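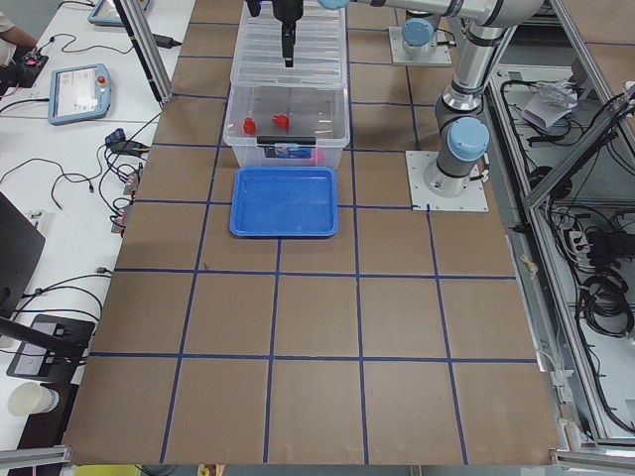
Figure 1. Clear storage bin on the gridded tabletop.

3.2 Removal orders and continuity of office

The second group of cases concerns officeholders who stayed in post while an order for their removal was under appeal. We coded 239 rulings from the regional courts, of which 38 named a sitting district head. In ten of these the deputy was removed by the same order. The coding rules follow Hollis, except that interim orders are kept separate from final ones.
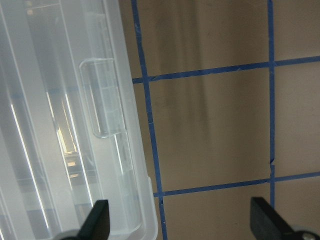
Marjorie Haworth

Where a stay was granted, the officeholder kept full signing powers until the appeal was heard. Where no stay was granted, practice varied. The Ekero district council went on paying salaries under the old signature for 50 days, and the appeals court later let those payments stand. In Bedach the clerk refused to certify any act dated after the ruling, and the budget lapsed in May.

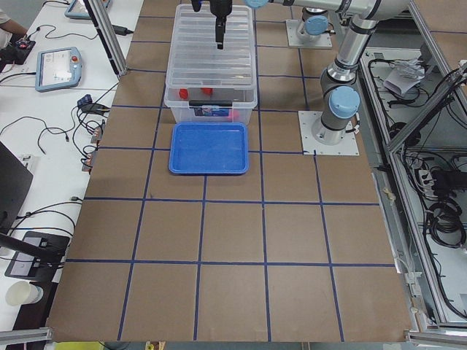 Does filing an appeal suspend a removal order?
Only if the court grants a stay; filing alone leaves the order in force.

The rule is stated the same way in both district codes. The difference in outcome therefore lies in who certifies acts of the office, a point taken up by Lorente and tested in Section 4.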